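Unit 3: Good practice in hand-worn demonstration recording
Course handout, Robot Learning Methods
Module leader: Ilgın Soylu. Practical sessions: Nithin Chacko.
Revised April. Replaces the earlier sheet on recording, which should be thrown away.

3.1 Scope

This unit covers demonstrations recorded by a person at a table, using equipment worn on the hands and wrists. It does not cover teleoperation of the Wundby arm, for which see Unit 5. Safety rules for powered machinery are in Unit 2 and are not repeated.

The word "must" marks a rule. A recording that breaks it is rejected at review. The word "should" marks a recommendation, and a departure from it has to be written in the session log. The word "may" marks a free choice.

3.2 Terms

Operator: the person wearing the equipment and handling the objects.
Episode: one recorded attempt at one task, from rest pose to rest pose.
Session: all episodes recorded by one operator without taking the equipment off.
Tracked body: any item whose position and orientation are logged.
Rest pose: both hands still and above the table, touching nothing that belongs to the task.

3.3 Fitting the equipment

Gloves go on first, then the wrist straps, then the controllers. The wrist mount must sit on the forearm and must not turn when the operator rotates the hand. If it does turn, tighten the strap by one step and check again. A strap that leaves a deep mark is too tight.

Labels on the wrist mounts must be readable and facing outwards. Left and right mounts are not interchangeable. Swapping them produces a file that passes the automatic check and is wrong throughout, and the fault is usually found only when somebody replays it.
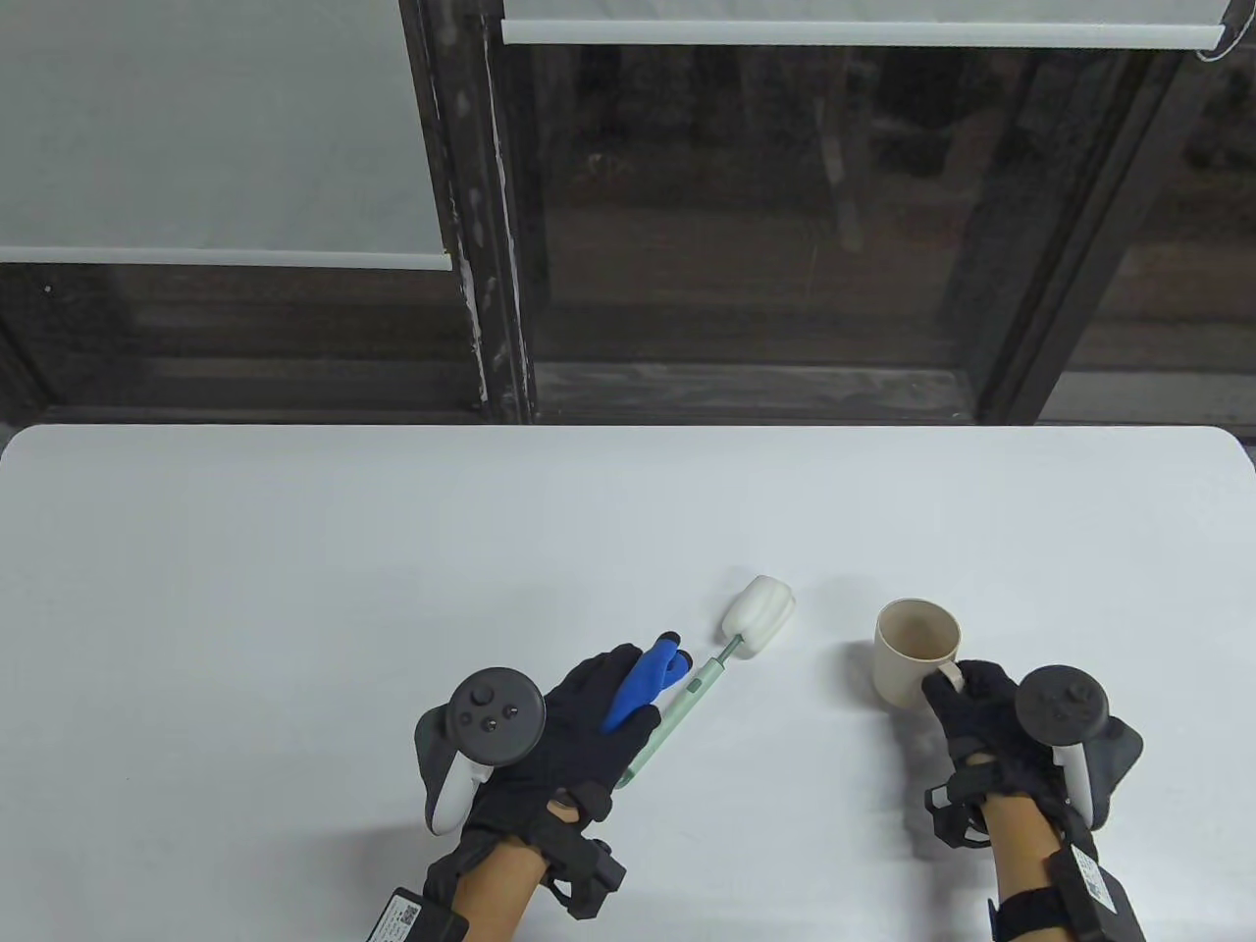
Both controllers must be assigned to the correct hand in Judix before the first episode. The operator raises the left hand alone, and the assistant confirms that the left trace moves. The same is then done with the right. This is repeated after any change of battery, strap or glove.

Buttons and thumbsticks must not be pressed during an episode unless the task sheet gives them a function. An accidental press is logged as an event, and the episode is marked for review.

3.4 The table and its surroundings

The working surface should be plain and matt, and should contrast with the objects. A pale surface suits dark objects well. Pale objects on a pale surface are allowed, but edges are harder to recover, and the lighting must then be checked in every camera view before the session starts.

Windows and glazed partitions are the usual source of trouble. Glass reflects the room, and people moving on the far side of it add motion that has nothing to do with the task. Blinds should be set once and left alone. If a blind is moved, the session is closed and a new one opened. Cords and cables must hang clear of the hands.

Only objects named on the task sheet, and any listed as distractors, may be on the table. Distractors must be entered in Narnine under their own heading. An unlisted object is treated as an error even when it plays no part in the task.

The start layout should leave the hand room to approach without passing over a second object. Shadows of the hand on the table are acceptable and should not be corrected by adding lamps.
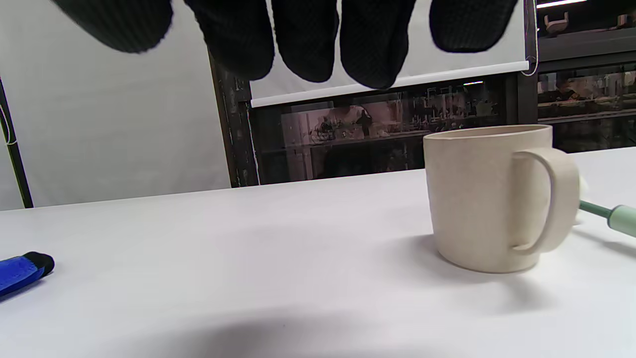

Figure 3.2. Gloved hand above the table, mug to the right.

3.5 Recording an episode

(a) The operator takes up the rest pose. The assistant reads out the task name and episode number.
(b) Recording starts. The operator holds still for 3 seconds.
(c) The task is carried out at an ordinary working speed. Slow, exaggerated movement should be avoided, as a policy trained on it will copy the slowness.
(d) The operator returns to the rest pose and holds still for 3 seconds.
(e) Recording stops. The assistant enters a result: complete, partial or failed.

Failed episodes must be kept. They are labelled and stored with the rest. Deleting them distorts the success figures, and the failures are needed for the exercise in Unit 6.

A session should hold no more than 100 episodes. The operator may stop at any point without giving a reason, and the session is closed normally.

3.6 Handling objects with handles

Mugs, jugs and similar items need a stated grasp. The task sheet must say whether the object is to be taken by the handle, the body or the rim, and the operator must keep to one grasp for the whole set. Mixed grasps in one set are the most common reason for rejection in student work. 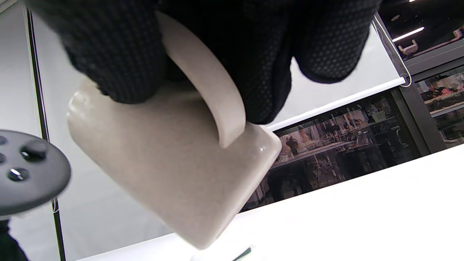 Where an object is tilted during the task, the sheet must give the direction of tilt relative to the operator and say whether the object is to be set down upright. Vessels must be empty unless the sheet says otherwise. Fingers will hide part of the object in at least one view. This is accepted, provided that the grasp can be made out in another view at the same moment.

Long tools such as brushes should be laid at an angle to the table edge and at a different angle in each block of episodes. The angle need not be measured.

3.7 Review

Each set is reviewed by a student who did not record it. The reviewer replays 14 episodes chosen by Narnine and fills in the Iordache form, one line per episode. If any of them breaks a "must" rule, the whole set is replayed.

Reading for the practical: sections 3.3 and 3.5. Bring a completed task sheet for one object with a handle.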